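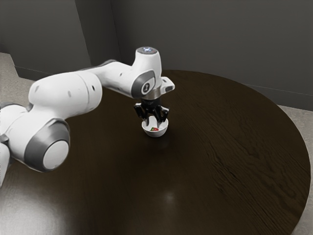

Gripper over the bowl in the sim, fruit still inside

Ticket: Teleop demos in sim, fingers close on the bowl rim
Project: Clornis
Opened by: Juwita Sembiring
Status: Closed

Hi all, I'm recording the "take the fruit out of the bowl" demos for Clornis and I keep grabbing the bowl. I line up over the fruit, everything looks great from the operator view, I come down, squeeze the trigger and up comes the whole bowl with the fruit riding along in it. I've done 60 takes since this morning and kept 32. The rest are bowl lifts, plus a few where I gave up and parked the arm (sorry, those are in the folder too, I'll clean them out!).

Stuff I already tried:
Restarted the sim and the controller bridge. No change.
Swapped the hand controller for the spare from the Rasovcombe desk. Same thing.
Turned the motion scaling down to half. Easier on my nerves, but I still hit the rim.
Drove the same move on the Stivcombe scene, the one with the square tray. Worked first time, which is what makes me think it isn't only my hands.

Juwita

Reply from Clem McAlister, 10:40

Hey Juwita, nice write-up. Two questions before I go digging. Which way are the fingers turned when you come down? If they straddle the rim with one finger in and one out, you're going to pinch the wall of the bowl every single time. And did you hit re-center on the controller after loading the round table scene? It loads with its own home pose and the wrist offset from the last scene can hang around.

Reply from Juwita, 11:05

They straddle the rim, yep. I'd been turning my wrist to get both fingers inside, but the arm turns less than I do, so I figured that was a limit. I did not re-center. Is that written down anywhere?? Trying it now.

Reply from Juwita, 11:30

OK, so re-centering helps a lot. The wrist follows me properly now and I can get both fingers inside the bowl. But I'm still low! The tips get to the bottom before I think they should, and then the bowl skids off across the table. The log says the hand tracking offset is 166 mm on the vertical. Is that right?

Reply from Clem McAlister, 11:50

Nope, that's the old gripper. It should be 129 with the black two-finger one. Osman keeps its own copy of the offsets and it looks like the round table scene is still reading the old one. Open the Osman settings panel, pick the tool tab, change the number and save. Then reload the scene – it won't pick it up live. Re-center again after the reload, too.

While you're in there, set the trigger to proportional. With the plain open/close setting the fingers snap shut, and a small piece of fruit just squirts out sideways. Go for a slow squeeze, wait a beat once you've got contact, then lift straight up.

Reply from Juwita, 14:15

Night and day. I did a fresh batch after lunch and didn't lift the bowl once. I did drop the fruit on the way up a couple of times, but that was me rushing, and I've tagged those as failures so they don't end up in the training set.

One thing I'm not sure about: the 32 I kept from this morning. The fruit does come out in all of them, but I was fighting the offset the whole way and you can see it in the paths, lots of little corrections just above the bowl. Keep or toss?

Reply from Clem McAlister, 14:35

Toss them, I'd say. The policy will happily copy your wobble, and then we'll spend a week wondering why it hovers. Move them to the scrap folder so we still have them for comparing, and record over the numbers.

I've fixed the offset in the shared Osman config, so the next person shouldn't run into it. The re-center step is going on the operator sheet this afternoon.

Reply from Juwita, 16:20

Moved and re-recorded, all 32 of them. My thumb is toast. I'm happy for this one to be closed, but could somebody look at the Rasovcombe spare when there's time? Its trigger sticks a bit near the end of the travel. I'll open a separate ticket for it.

Closed by Clem McAlister, 16:30
Cause: old tool offset in Osman, controller not re-centered after scene load.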